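Share 49 | Comments 167

Mon 8 May

The planner that Prostness sells under the name Serosier began as a debugging tool. The engineer who leads the software side in Tivcombe had been trying to find out why an arm kept stopping halfway through simple moves, and wrote a program to log every path it turned down.

"It was throwing away good paths," she says. "The collision check treated a wire rack as a solid box, so anything near the rack was blocked. Once we modeled the wires one by one, the planner had room to work, but it got slow."

Cups on a rack are now the team's standard test. A cup has to end up upside down over a tapered holder, with other cups close by.

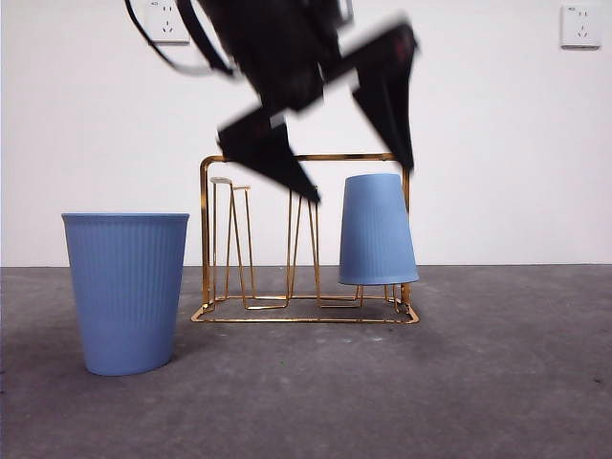 "Thin metal is hard on depth sensing," she says. "Shiny thin metal is worse. You get holes in the point cloud, and the planner reads a hole as free space. So we stopped trusting a single reading. Dai keeps a running estimate of where each wire is and how sure it is."

Dai is the perception module, a separate program that talks to the planner over a small message format. The first version sent 418 fields per update. The current one sends 55, and she would like to cut more.

Control was the last piece to be rewritten. The old controller followed the path exactly, even when the cup touched a wire early – the arm simply pushed on. The new one watches the force at the wrist and lets the cup shift sideways a little before it goes down.
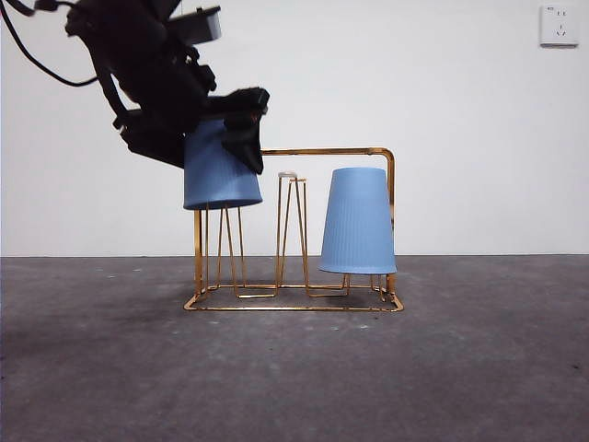 "Most of the tuning is in the last bit of travel," she says. "Too stiff and it jams. Too soft and it wanders. We keep one set of gains for ribbed plastic and another for smooth, and I don't love that."

She wants the gains picked automatically by June. A replay tool comes after that, so customers can step through a failed run on their own machines and send back only the part that matters.

"Right now they send us everything," she says. "Somebody here has to read it, and usually that's me."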